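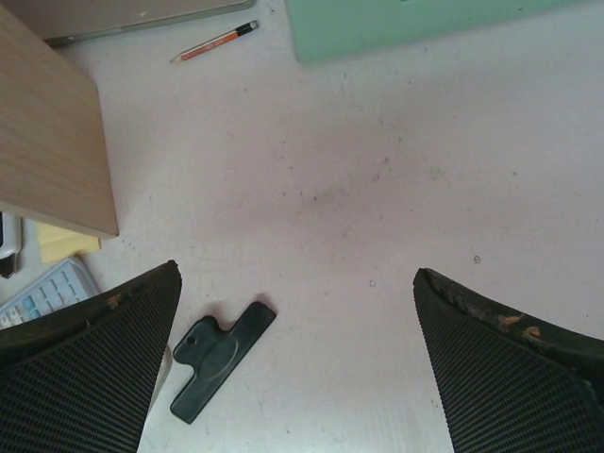 Page last changed: Mar 15, 2021

Docs > Zirkuvis > Set-up > Wrist view and first pick
3 min read

4.2 Teaching Zirkuvis a cluttered table

Now the fun part! With the fingers open and the wrist camera looking straight down, Zirkuvis can start picking out objects one by one. A pencil, a flat grey plastic part and a green mat on a pale tabletop make a lovely first test -- plenty of colour, and one part that is properly tricky.

1. Open the Live tab and set the exposure to 800.
2. Draw the finger mask. Trace both black fingers right out to their tips, including any worn orange patches along the rims.
3. Press Learn Table. Smudges and scuffs should drop out of the object list. If they stay, raise Minimum Blob to 400.
4. Click the grey part. Its outline should follow the stepped head and the notches, and leave out the soft shadow.
5. Choose Plan Grasp, check the preview, then run it at speed 11.

Note: anything partly hidden, such as a sticky-note pad under a wooden panel, is listed as Partial and left out of planning. You can change this in the Bundgaard planner (section 6).

CAUTION: Keep hands clear while the arm is live. Do not set the speed to 100 until the Naltetti stop test has passed.

Saved masks go in the Ernemgate folder and load at the next start.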